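Killa Play Kitchen — progress report to the Granström Fund, February

The grant of 4,000 has gone mainly to replacing the play food and fitting out the market corner. Spending is in line with the plan you approved, and 311 is left for repairs and storage boxes.

The old sets were sorted first. Anything split, sticky or missing its other half was thrown out. We kept the tin plates and the scales from Umow, which are still in good shape. The new vegetables and fruit came from Brerunier in 4 deliveries. One delivery was short and the missing pieces arrived the following week.

The market corner now runs on 29 picture cards. A child takes a card, finds the items on it and brings them to the counter. The younger group needs fewer items per card than we expected, so we are redrawing part of the set.

Most of the sorting talk is about color and shape. The artificial produce has helped, as several pieces don't match what the children expect from the store — a long yellow cucumber, a pepper that goes from orange to red, an avocado that is almost black. 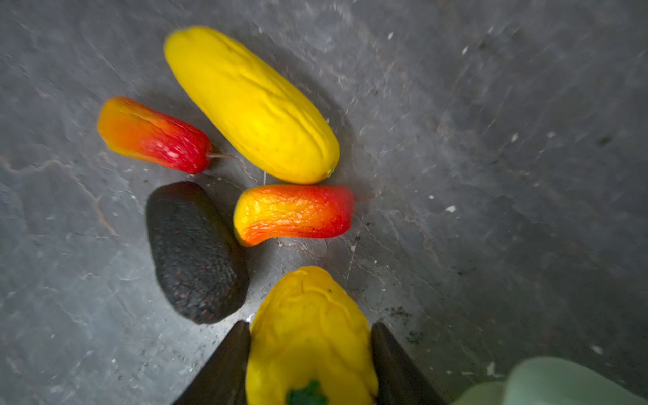 Staff have asked for a second set of scales and a lower shelf for the baskets. The shelf can be paid for from what is left. The scales would need a separate request, which we will send with the next report.

Still to do: finish the cards, label the boxes and write the care sheet for cleaning the pieces.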